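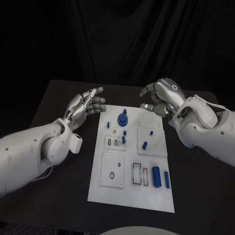

Bjartur Hedegaard
Reference pages: Workshop and Bench
Last revised 27 May 2024

Outline board

An outline board is a flat panel on which the places for a set of small parts are marked by drawn outlines, cut-outs, fixed plates or some mixture of the three. The parts are laid on the matching marks, stood on them or fitted into them, depending on the design. The name is used loosely. Catalogues also list such boards as placement boards, fitting boards, template boards and, in a few cases, "skill boards", a term that promises more than most of them could be shown to deliver.

The outline board is close to the tool shadow board, where a painted shape on a wall shows which spanner is missing, and to the nursery form board, where wooden shapes drop into matching holes. Writers on the subject often present these as a single family with a clear line of descent. The evidence for that is thin. People have been drawing round objects to remember where they go for as long as they have had flat surfaces, and it is quite likely that the same idea was arrived at many times over.

Construction

The base is usually a stiff rectangular sheet, large enough to hold the full set of parts with some clear space between them. White is a common colour, and makers tend to say that it reduces error. It certainly makes dark or coloured parts easy to pick out. Whether it does anything further is open to question, and a pale grey or cream board would probably serve as well.

A typical arrangement has a large white board lying on a dark grey table, with small blue parts, white plates and outlined cut-out templates set out on it. White plates on a white board are harder to see than the blue parts beside them, a weakness the sales literature seldom mentions. Some boards get round it with a dark line along the edge of each plate.

Outlines may be printed, drawn by hand or cut. Printed lines look tidy when new and wear away where hands and parts rub against them. Cut outlines last longer, but their edges collect dust, and a badly cut one will let a part sit crooked while appearing to be in place. Hand-drawn outlines are dismissed in most guides as a stopgap. They are cheap, can be redrawn in a minute, and are still found on plenty of benches where a bought board was tried and put away.

Parts

The parts are generally simple solids: pegs, discs, rings, blocks and flat plates. Pegs may stand upright, in which position they show only a small circle from above and are easily knocked over if the hole is shallow or there is no hole at all.

Stepped parts are also common. The usual form has a wide disc at the base, a narrower cylinder on top of it and a small peg at the very top, so that the whole looks something like a gear or pulley. Catalogues are fond of calling these "gear sets" or "drive sets". Many have no teeth and drive nothing. A reader choosing a board on the strength of such a name would do well to ask for a drawing first.

Sets are often sold in a single colour. This is explained as a way of making the user attend to shape alone, and the explanation is reasonable as far as it goes. It is also cheaper to make everything in one colour, and it would be surprising if that had played no part. A single colour does bring one real difficulty, in that two pegs of nearly the same width are hard to tell apart unless they are held side by side.

Sizes and fit

No common standard governs the size of outline boards. The Dotine pattern, one of the better documented, is a sheet 368 mm along its longer side with 12 marked places. The Jandeo pattern is larger and has 20. Parts from one do not fit the other, although both have been sold as "universal". The word appears to mean that any part can be put down somewhere on the board, which is true of a table as well.

Fit is described as either open or close. In an open fit the outline is drawn a little larger than the part, and small errors in placing are forgiven. In a close fit the cut-out follows the part tightly and the part must be put in straight. Close fit is often advertised as the more advanced form. It is more demanding, but a good share of the difficulty on cheaper boards comes from rough edges and poor cutting, and users tend to blame themselves for it.

Uses

The plainest use is checking that a set is complete. With every outline filled nothing is missing, and a bare outline shows at once what has gone. This use is well established and hardly needs defending.

A second use is laying out parts before they are put together. The board keeps small pieces from rolling off the bench and puts them in the order they will be wanted. It works well for short jobs. For longer ones the board fills up, parts are set down on the bare areas between the marks, and the order is lost. Trays with raised edges are often better and cost less.

The third use, practice in handling, is where the largest claims are made. Placing parts on marks is said to improve steadiness, judgement of distance and patience. It seems fair to accept that people who place pegs repeatedly get better at placing those pegs. That the gain carries over to other work is usually stated with no support at all. The Presteo handbook, widely copied by other sellers, reports that learners cut their time by "almost 13" seconds over a course of practice, but it does not say how many learners there were, how long they took at the start, or whether the same board was used throughout. Until those details are given the figure is of little use.

Setting up

Guides agree that the board should lie flat on a steady table, and most ask for it to be square to the table's edge. The second point is treated with more respect than it deserves. A board lying slightly askew works just as well so long as it does not slide, and many people prefer it turned a little towards the hand they use most. A non-slip mat underneath is worth having. Small rubber feet are sometimes supplied – they come off.

A plain surface around the board helps small parts to be seen if they fall. A dark table under a white board does this well for pale pieces and rather badly for dark ones. A plain black curtain hung behind the table is sometimes used to shut out a busy background. It has its merits in a cluttered room, though fabric in loose folds reaching near the table is also good at hiding a dropped peg.

Care

Boards are wiped with a damp cloth and left to dry flat. Solvents remove printed outlines, occasionally along with the printed warning against solvents. Parts should be kept in a lidded box when the board is not in use. Storing them on the board looks neat and is often shown in catalogues, but it only takes one person carrying it on a slope to undo the arrangement.

Worn outlines can be gone over with a fine permanent pen. Lost parts are a harder matter. Spares for the Dotine pattern can still be had singly, while the Jandeo set is sold whole or not at all.

Naming disputes

The term "Çınar board" is met with in some older lists. It has been explained as a maker's name, as a place name and as a reference to plane wood, çınar being the Turkish word for the plane tree. Each explanation is given with confidence and none with a source. The boards listed under it differ so much in size and layout that the name may never have meant one particular thing, and it is left out of the table of patterns for that reason.

See also: Form board; Jig; Parts tray; Pegboard; Shadow board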